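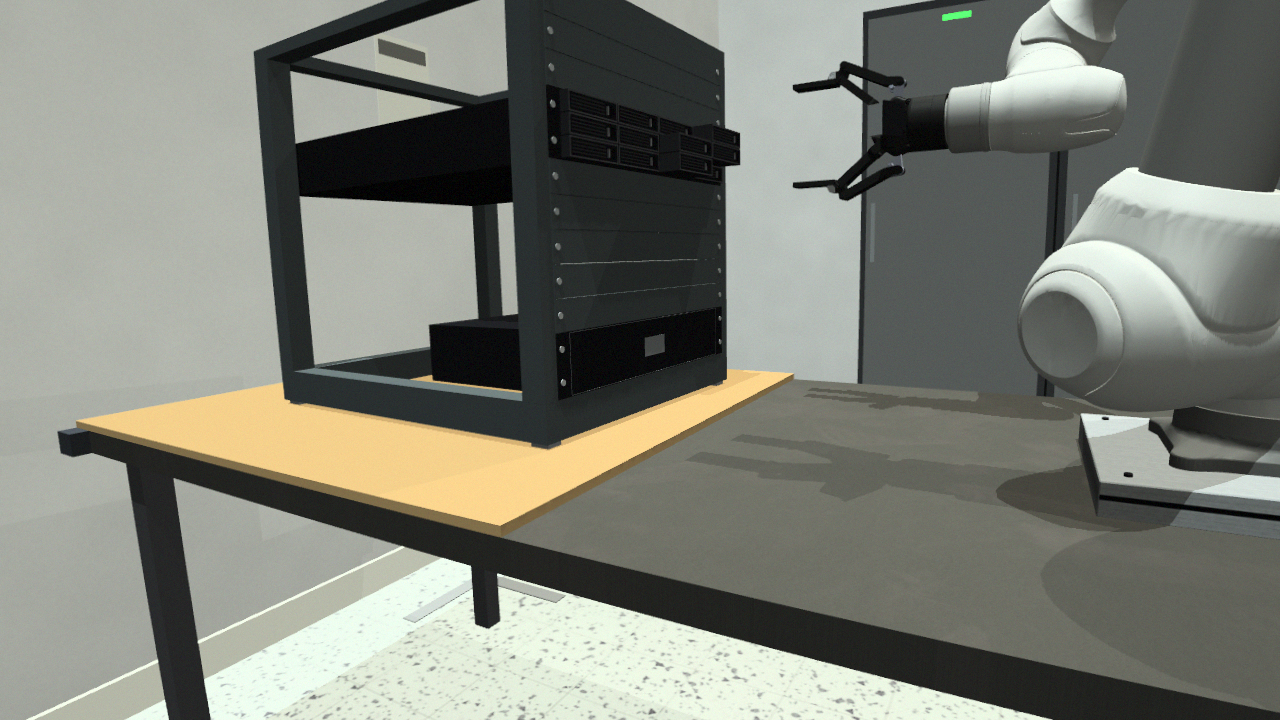 Yimer College Robotics Club - News

Club's server-swapping robot has yet to touch a server

A robot arm that can look after a rack of computers overnight, with no one in the building, is a nice thing to put on a poster. The Robotics Club has put it on a poster. Whether it will be much more than that by the end of the year is another matter, and the first round of results gives reason to be careful.

The project is called Hoser and it is the club's entry in the Eritz student automation challenge. The job is simple to describe. An arm with a two-finger gripper stands at one end of a table and a rack stands at the other, with a server mounted in it. The arm has to reach over, take hold of a drive carrier on the front of the server, draw it out and put it down. A person who has been shown once can do this in a few seconds.

So far all of it has happened on a computer. The team has built the table, rack and arm in a simulator called Evon, right down to the board under the rack and the little screws along the mounting edges. Some of the drive carriers in the model stick out past the others. It looks good, and a lot of work has gone into the lighting and the shadows. Looking good isn't one of the things the challenge gives marks for.

The numbers were read out at the September meeting. The team has logged 1761 attempts in simulation. In the first 1000 the rack stayed in exactly the same spot every time, and the arm finished the job in 477 of them. For the other 761 the rack was shifted or turned a little before each run. The arm finished 79.

That second figure is the one to look at. Real racks get bumped. They get bolted down by someone in a hurry, and the floor under them isn't always level. A program that manages nearly half its tries when nothing moves, and barely more than one in ten when something does, has mostly learned where one particular rack was.

Wichai Pongsiri, a third-year student who leads the project, didn't argue the point when it was put to him. "The fixed runs were there so we could find our own bugs," he said. "I wouldn't show those to a judge by themselves. The moved ones are the real score and it's a bad score."

He said most of the failures happen before the arm has hold of anything. The gripper comes in wide open, lines up slightly high or slightly low, and closes on the edge of a carrier or on nothing. Wrist angle is the main suspect. The team also wants to try a slower approach over the last few centimetres, which will cost time, and the challenge does mark for time.

There are larger gaps. In the simulator, a carrier slides out when it's pulled. On real gear there is usually a latch to release first, and the model doesn't have one. Nor does it have any cables. Pongsiri said the latch is next on the list and the cables are "on the list somewhere". The club hasn't yet tested how hard the gripper can squeeze before it marks a plastic part, and a simulator won't be much help there.

Then there is the question of what it's all for. The poster talks about data centres. Places of that kind have their own staff and their own rules about who gets near the equipment, and it's hard to picture any of them handing the keys to an arm that misses more often than it hits. The college's own server room was also mentioned at the meeting as a possible test site. No one from the college has agreed to that, and the club hasn't asked.

None of this makes it a poor student project. The team kept its failed runs and counted them, which many entries don't, and it read the worse figure out loud without being pushed. Two first-year members who had never written any control code before June are now looking after the part that plans the arm's path. If the aim is to teach people how hard an easy-looking job can be, Hoser is doing fine already.

The club should still take the words "fully autonomous" off the poster until there is something to back them up. Pongsiri said he'd raise it with whoever has the file.

The challenge has a check-in before the final, where teams must show their system working on real equipment for at least part of the task. The club plans to ask for bench time in the engineering lab and to start with an old, empty chassis that no one will miss. It has set itself a target of half of all moved-rack runs finished before it makes that request. At the present rate that is a long way off.

The project group meets on Thursday at 5:30 pm in the club room. New members are welcome, and the team is especially keen to hear from anyone who has done real work on server hardware.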